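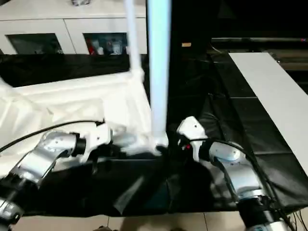 Halyna Stetsiuk wrote in after last year's report to say that anyone going to the Kestitgate open day should see the cloth rooms first and leave the joinery until the afternoon, when the queue has gone down. I took her advice this time and it worked well.

The doors opened at ten. Kestitgate is a long brick building behind the bus depot, shared by three firms that make fabric covers and stands for shops, museums and exhibitions. Entry was free, with a pound for the printed plan. Parking is poor. I left the car by the canal and walked.

Ververidis has the first room on the left. Their work is mostly white cloth on upright frames, the kind used as a backdrop or a side screen. One had its cloth stretched along the top, with the rest gathered down around the foot of the thick pole. A black cloth covered the work surface underneath, and a long white board was lying across it at an angle. Against the back was a white cabinet with two glass-fronted compartments.

Liya Sisay gave the talk. She said the top edge is always fixed first and the cloth is then worked downwards. The foot of the pole is the awkward part. There is more cloth there than you want, and if it is pulled too hard the creases run up the whole screen. She prefers to gather it loosely, look at it from a distance and go back to it. The dark covering on the table is so that they can see marks and loose threads on white material before it goes out.

Someone asked whether they iron everything. They steam the large pieces and iron only hems. A screen of ordinary size takes 40 minutes to dress if the cloth has been stored on a roll, and 55 if it has been folded. I have two folded sheets at home that I use for the village hall, so I made a note of that.

Bitlow, across the corridor, do the sewing. It was noisier and more crowded, and I did not hear much of what was said. They had samples of channel hems laid out to handle, in several weights. The heavier cloth hangs better but shows the pole through it less evenly, which I had not expected. Driss Abdelaziz was unpicking a seam for most of the time I was there and answered questions without stopping. He puts a double row of stitching at the corners and a single row everywhere else. Offcuts were on sale in bags at £2. I bought one of plain white and one mixed.

Tea was in the yard from half past eleven. The cheese scones had run out by noon.

The joinery belongs to Zedero and was quiet after lunch, as promised. They make the bases and the flat boards. Geert Boersma showed us how a base is weighted and let people try tipping one over. It is harder than it looks with a tall pole fitted. He was less keen on the light bases that customers ask for, which come back with split corners. They had nearly 500 boards racked along the far wall, stored on edge with paper between them. Laid flat in a pile, he said, the bottom ones pick up grit.

There is a small step down into the joinery that is not marked, and the toilets are on the upper floor with no lift. Margus Krūmiņa was on the door and told me that a ramp has been ordered for the step.

I was round everything in three hours, including the tea. The next open day is in December, same times, and the sewing room will be taking repairs. Bring the cloth clean and take the poles out of it first.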